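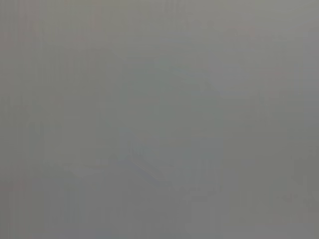
Mirjana Ivanov

Lastov: grasp planning and frame checking for wrist cameras

I wrote the first bits of Lastov for myself, on evenings when I was fed up with my arm closing its fingers on nothing. It's now a proper package (version 2, out 11 June 2019) and Sotenbridge sells it, but I still write most of it and I still answer the mail, so you get me on this page too.

So what do you get? Lastov sits between your wrist camera and your motion planner. It takes in frames, decides how much of each one it can trust, looks for things worth grasping, and hands the planner a short list of poses with a score on each. The part I'm proudest of is the trust step. Plenty of grasp finders will happily give you a pose out of gray haze, blurry stripes and one pale diagonal line, and the planner will happily drive there! Lastov scores every frame for contrast and edge sharpness first. Below your threshold it sends back "no view" and the arm holds, backs off or tries another angle, whichever you picked in the settings.

You can look at all of this in the viewer, which I use way more than I expected to. Click any spot in a frame and it tells you what the edge finder made of it. A faint line might get a little support, a handful of dark specks usually gets none, and a soft dark patch with no outline gets thrown out before the grasp finder ever sees it. If you don't agree, drag the slider and run the same log again (the arm doesn't need to be on for that, so I do it on the couch).

Some practical stuff people write to me about:

It runs on an ordinary Linux desktop. No graphics card needed, although the viewer is nicer with one. A frame check takes roughly 30 milliseconds on my old machine, and the grasp search comes on top of that and depends a lot on how cluttered your bin is.

Plain color or gray frames are fine. Depth is optional, and if you have it, turn on the Jacquet module, which lines depth up with color and flags the places where they disagree. It's in the box, no extra license.

Planner hookup is a small socket interface with samples in Python and C++. If you're on the Zanwood controller there's a ready-made plug-in, and it's the one I test on every day.

Calibration is your job, sorry! Lastov reads your camera-to-wrist file and will complain if it looks off, but it won't make one for you. I'd like to add that, and I've been saying so for a while.

A single-arm license is 700 dollars with updates for that version. You can try everything for 30 days first, logs and viewer included. Write to me through the Sotenbridge contact form with your arm model and a short log attached, and I'll run it and send back the settings I'd start with.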